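Tumbler heat retention, second round

January 3, 2025

The December post on insulated tumblers used the wrong start condition. I filled each one straight from the kettle and recorded the first reading whenever the thermometer settled, so the starting temperatures differed by several degrees. Muthu Iyengar pointed this out in the comments and he was right. I have struck the old table.

The revised procedure is simple. Rinse with hot tap water for one minute, empty, fill to 20 mm below the rim, close the lid, wait two minutes, then take the first reading. After that, one reading per hour for 7 hours. The lid stays off only as long as the probe needs, and the room is held at 21 C. 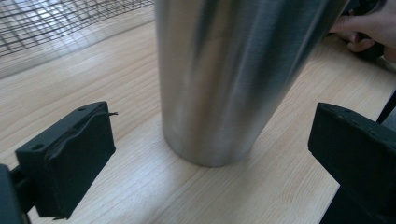

Weight matters as well, because a full tumbler is a different thing to carry from an empty one. The Girker came to 1,142 grams filled, with the lid on. The Olasa was lighter by 109 grams with the same volume of water — most of that is in the lid, which has no slider and no second gasket.

Brushed finishes are easier to live with than polished ones. Fingerprints show less, and a wipe along the grain with a damp cloth is enough. Wiping across the grain leaves faint marks under a desk lamp. I avoid scouring pads entirely.

I also stopped putting lids in the dishwasher. The Fakby gasket came out of its groove after a few cycles and had to be pressed back in with a spoon handle. Hand washing takes a minute.

Readings for all three go up when the last run is finished. The Fakby still has to be repeated, as I forgot the hour-four reading.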